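Budgeting a second gripper + spares for a two-finger cell - what did I miss?

Posted in: Equipment, Purchasing and Planning

lmaihi
I have to submit an equipment request in March for our handling cell and would like it checked by people who have done this before. Current state: one arm, two-finger linkage gripper, wrist camera. Work is picking and placing small connector blocks between a cloth-covered table and a metal bench. One shift.

Proposed lines:
- Second gripper, same model, as a cold spare
- Fingertip sets, 8
- Wrist cable, 2
- Mounting adapter from Torkasley, quoted at 658
- Service plan from Mellura, quoted at 1,922 per year

All figures USD before freight. The service plan covers the gripper only. Excluded: arm, controller, camera. My manager wants one page and will ask why the second gripper is there at all.

Leonie Maihi

dowelpin_r
Drop the spare gripper or drop the service plan. You are paying for the same downtime twice. Read the Mellura terms for the exchange clause. If they ship a replacement before receiving the failed unit, the plan is your spare.

kv_torque
Disagree with the above. Advance exchange still means shipping time, customs if the depot is abroad, and someone at receiving who knows what the box is. We had a plan with those terms and the cell stood for nine working days. A spare on the shelf is a twenty-minute swap plus a TCP check.

The number she needs is cost per day of the cell being down. Without it neither argument can be settled.

lmaihi
Exchange clause says "dispatch upon fault confirmation." No time limit on the confirmation. I have asked.

For anyone quoting tip geometry, wrist view with the fingers closed:

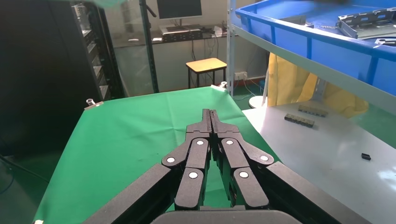 Fingers closed over the green cloth. Two connector blocks on the gray bench to the right.

Tips are narrow and square at the end. I need to pick by the long sides of the block and stay off the contacts.

hexkey_and_shim
Two comments.

1. Eight tip sets is a lot for parts that size unless you have wear data. What is the replacement interval? If you don't have one, buy three sets, log the hours, and put the rest in next year's consumables. Tips should not be in a capital request anyway. Our finance group bounces the entire form if a consumable is on it.

2. That bench top is reflective. If the camera does the locating, budget for a matte surface or controlled lighting before you spend anything on spares. We lost more picks to glare than to mechanical faults.

lmaihi
No wear data. The eight came from the vendor's recommended spares list.

The bench does give us trouble when the window side is bright. Cloth side is fine as long as it stays clamped.

dowelpin_r
The vendor's recommended list recommends buying from the vendor. Three sets.

kv_torque
Agree on three. Also agree on the bench. A matte mat is cheap enough to go through on a purchasing card and needs no line on the form.

I would still keep the spare gripper. Look at how many pivots are in each finger of a linkage design. Every one of them can develop play, and play shows up at the tip. You won't get a fault code for it, so "fault confirmation" turns into an email exchange about whether your unit is in spec.

oltura_user44
We run Oltura grippers so this may not carry over. Our plan had a repeatability figure in it, and anything outside the figure counted as a fault. Ask Mellura whether theirs does. If there is no figure, the plan is worth much less than the quote.

Also, why an adapter at 658? Is that a machined plate or does it include the electrical coupling?

lmaihi
Plate plus coupling. It goes on the spare so that the swap is four screws and one connector. The existing gripper already has one.

hexkey_and_shim
Then it belongs with the spare and not on its own line. If somebody strikes the adapter to save money, your spare can't be mounted. Bundle them: "spare end effector assembly, ready to mount."

Same with one of the two wrist cables. Keep the second as a maintenance item.

dowelpin_r
Bundling is fine. I still say she can't defend both the assembly and 1,922 a year on one shift. Pick one. If kv_torque is right about play, then the plan is the one to cut.

kv_torque
No argument from me on that - cut the plan, keep the hardware. Get a price for a one-off rebuild so there is a number behind it.

lmaihi
Revised:

Capital: spare end effector assembly (gripper, Torkasley adapter, one cable).
Consumables: fingertip sets, three. Wrist cable, one.
Card purchase: matte bench mat.
Deferred: service plan, pending a written repeatability figure and a dispatch time from Mellura. Rebuild price requested from them and from Whitcombe.

Downtime cost per day is with production. I will post it when I have it.

oltura_user44
Check that Whitcombe will do rebuilds on that model without voiding the warranty on the new one. They wouldn't give us that in writing.

lmaihi
Added to the email.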